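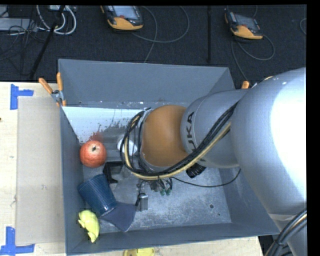

How I Sort a Junk Bin in One Evening

I have sorted a lot of bins. The garage at our old place in Grinemham came with shelves full of them, and when we moved to Clestley I packed every single one without looking inside (I know, I know). Over the past year I've gone through them one at a time, and I've settled into a way of doing it that doesn't end with piles all over the floor for a week.

My way is to keep everything inside the bin while I sort. You push the stuff over to one side, and the open floor of the bin becomes your work space. Small things can't roll off, and if the phone rings you can walk away and pick it up again tomorrow.

What you need

An open bin with tall, straight sides. A plain gray one is great, because most things show up against it. It should be rectangular and flat on the bottom, no ribs or cup holders or whatever else they mold into them these days.
A few small boxes or zip bags.
A marker and some masking tape.
A damp rag.
A table at about hip height. Please don't do this on the floor. Your back will let you know.

Step 1: Thin it out first

If the bin is full to the top, you can't slide anything anywhere, so start by lifting out whatever is bigger than your hand. Extension cords, paint rollers, that one giant flashlight. Set those on a shelf for now. You want to get down to a single layer, and it should cover no more than a third of the floor of the bin.

If you still have more than that, split it into two rounds and put the second half in a grocery bag.

Step 2: Everything to the left

Slide what's left up against the left wall with the side of your hand. I'm right-handed, so left works for me, and if you're a lefty you should flip it. Then wipe down the empty part with the damp rag. You'll be amazed what was down there. In my last one I got sawdust, a dead wasp and what I'm pretty sure was birdseed.

Step 3: Pick one thing, decide, set it down

Take whatever is closest to the open space. Don't dig! Digging is how I used to lose an hour. Pick up the thing on the edge of the group and give it a spot on the clear side:

Far right corner: keep, and I know where it lives.
Near right corner: keep, but it needs a home.
Middle: going to somebody else.

Trash goes straight in the trash can and never touches the bin again. I set a kitchen timer for 30 minutes and stop when it rings, even if I'm on a roll — especially if I'm on a roll, because that's when I start throwing out things I need.

Step 4: The stuff you can't identify

There will be a cap that fits nothing, and there will be a bracket. My neighbor Fermín Bravo fixes up old furniture, and he can name almost any bracket on sight, so mine go in a bag for him. If you don't have a Fermín, tape a label on the bag with the month on it. My current bag says June. If I haven't gone looking for anything in it a year later, out it goes.

Step 5: Box up by corner

Once the left side is empty, clear one corner at a time. The far right corner gets carried around the house and put away right then, before you sit down. The near right corner goes into the small boxes. I write what's in the box on tape, on the short end, so I can read it when the boxes are lined up on the shelf. The middle goes in a bag by the front door.

A few extra notes

Lighting matters more than I expected. I used to work under one bare bulb and the tall sides threw a shadow right where the screws were. Now I clip a lamp to the shelf so it shines straight down.

Don't line the bin with a towel. I tried it to cut down on the noise and every little washer got caught in the loops.

If something is sharp, or it's a loose battery, take it out in step 1 no matter how small it is. Batteries get tape over the ends and go in their own bag.

I've got 3 bins left to do, and one of them is just marked "Dad's stuff/misc" in my own handwriting, so I'm saving that one for a night when I have the house to myself and a pot of coffee on.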